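Open Day at the Hanell Hall in Pirville

I drove over to Pirville in May for the Hanell open day, mostly to see how the smaller firms are coming along with robot hands. Doors opened at 9 a.m. and the sign-in sheet was already on its second page when I got there. The front desk told me later that 249 visitors came through.

I spent most of the morning at the Ceditz stand. Their Masanja robot was set up to sort small packets using a tray with compartments. The demo was meant to run every half hour, and the first run I watched went fine. It was slow, but every packet ended up in the slot it was meant for.

The second run was the one people talked about at lunch. The right hand came down over the tray and stopped. The arm did not drop and it did not jerk. It held its position and ignored the next command. Beatrice Temba, who was running the stand for Ceditz, asked us all to stay behind the barrier and called a halt to the demo. Then the work moved to the laptop. 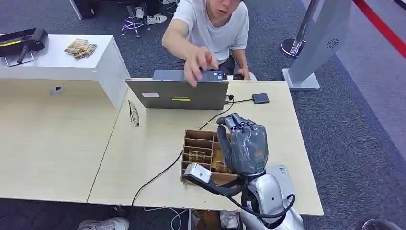
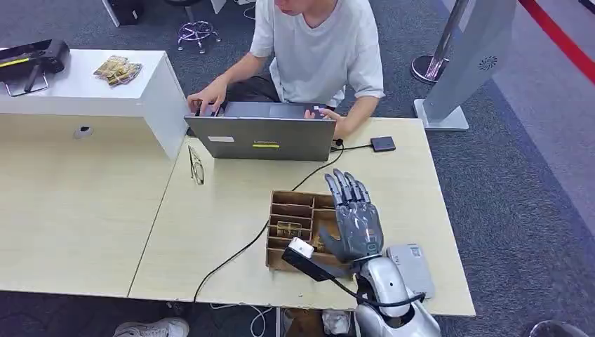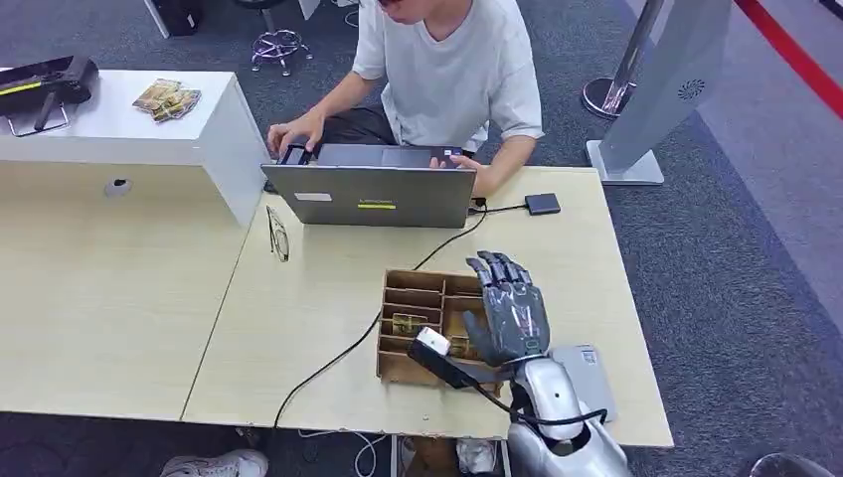
Temba talked us through the fault while we waited. The controller had lost messages from the wrist for a moment, and the software is written to hold still when that happens. It will not start again on its own. Someone has to read the log, clear the fault and send the restart by hand. She said they had seen the same stop 7 times in about 2,000 test cycles back at the shop, and they suspected a connector that works itself out of place when the wrist turns far to the right.

A man near me asked why they didn't just switch it off and on again. Her answer was that cutting power lets the arm sag, and with a tray and a table under the hand they would sooner leave it holding.

I had two complaints. The stand had no sign telling visitors what a stopped arm means, and a couple of people took it for the end of the demo and started to lean over the barrier. The emergency stop was also not pointed out to us until someone asked. Temba wrote both down.

The next run was put back to 3 p.m. I had a long drive home and left before then. Parking is free behind the hall, but the lot is small, so come early if you go next year.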